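Sprechernotizen: Zweiarmiger Aufbau in der Gemeinschaftswerkstatt
Vortrag September, Werkstatt Nendstead
Folien: Harpreet Robichaud, Korrektur: Josée Leclerc

Folie 1, Titel
Kurz vorstellen. Projektname Skummont nennen, Herkunft des Namens weglassen. Fragen zwischendurch zulassen, Kostenfragen auf den Schluss verschieben.

Folie 2, Ausgangslage
Ziel war ein Tischaufbau mit 2 Armen, der einfache Handgriffe mit Lebensmitteln ausführt. Kein Industrieroboter, keine Schutzzelle. Budget einschließlich Netzteilen und Fehlkäufen: rund 3235 Euro. Die Arme sind aus gedruckten Segmenten und handelsüblichen Servos aufgebaut. Konstruktion der Gelenke von Sutrisno Hartono, Verdrahtung und Bus von Han-gyeol Oh.

Folie 3, Mechanik
Schultergelenk war in der ersten Version zu weich. Bei ausgestrecktem Arm sackte das Handgelenk sichtbar ab, die Regelung schwang nach. Abhilfe: zweites Lager auf der Abtriebsseite, kürzerer Oberarm. Die Reichweite sank dadurch, reicht für die Tischfläche aber aus. Schrauben in gedruckten Teilen grundsätzlich mit Einpressmuttern. Muster vom alten Gelenk herumgeben.

Folie 4, Elektrik
Jeder Arm hat ein eigenes Netzteil, gemeinsame Masse am Verteiler. Anfangs hingen beide Arme an einer Versorgung. Beim gleichzeitigen Anfahren brach die Spannung ein, einzelne Servos meldeten sich vom Bus ab. Not-Aus trennt nur die Motorversorgung, der Rechner läuft weiter und schreibt das Protokoll zu Ende. Stecker verriegelt, Leitungen am Unterarm in der Schleife geführt. Hier auf den Schaltplan von Han-gyeol verweisen, nicht im Detail durchgehen.

Folie 5, Kalibrierung
Nullstellung über Anschlagblöcke, danach Abgleich der beiden Armbasen zueinander. Reihenfolge einhalten: Nullstellung, Basisabgleich, Handkamera. Wer die Kamera zuerst kalibriert, fängt nach dem Basisabgleich von vorn an. Zachary Petrenko hat dazu ein Skript geschrieben, liegt im Werkstattverzeichnis unter Zindcombe.

Folie 6, Greifer
Parallele Finger, schwarz, einfache Geometrie. Kraftbegrenzung über den Motorstrom. Bei harten Teilen unkritisch, bei Brot ist der Stromanstieg so flach, dass die Schwelle oft zu spät anspricht. Derzeit deshalb feste Öffnungsweite je Gegenstand, Strom nur als Obergrenze.

Folie 7, Blick aus dem Handgelenk 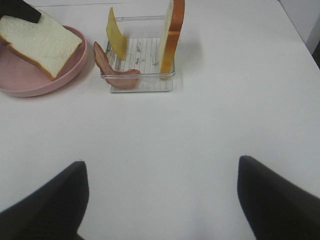
Die Handkamera ist fest mit dem Greifer verschraubt und bewegt sich mit ihm, ein fester Bezug zum Tisch besteht also nur über die Armkinematik. Die eigenen Finger liegen dauerhaft im Sichtfeld und werden in der Auswertung maskiert. Für die Segmentierung ist der Kontrast zum Untergrund entscheidend: Die weiße Krume der Brotscheibe auf dem rosa Teller lässt sich gut trennen, auf der weißen Tischplatte ginge das schlechter. Das Drahtgitter ist der schwierigere Fall. Die stehende Brotscheibe rechts ist fast nur von der Kante zu sehen, und der Speckstreifen hängt mit einem Ende über den Rand des Gitters. Ein Greifpunkt aus der Mitte des umschließenden Rechtecks ist bei so einer gebogenen Form unbrauchbar. Kurz stehen lassen, Zwischenfragen abwarten.

Folie 8, Offene Punkte
Weichere Fingerauflagen, Material noch nicht festgelegt. Zeitversatz zwischen Kamerabild und Gelenkwinkeln messen, bisher nur geschätzt. Kabelführung am Handgelenk überarbeiten. Kollisionsprüfung zwischen den Armen läuft nur vor der Bewegung, nicht währenddessen.

Folie 9, Fragen
Stückliste auf Anfrage bei Sutrisno. Beim Abbau zuerst die Motorversorgung trennen, Arme dabei abstützen.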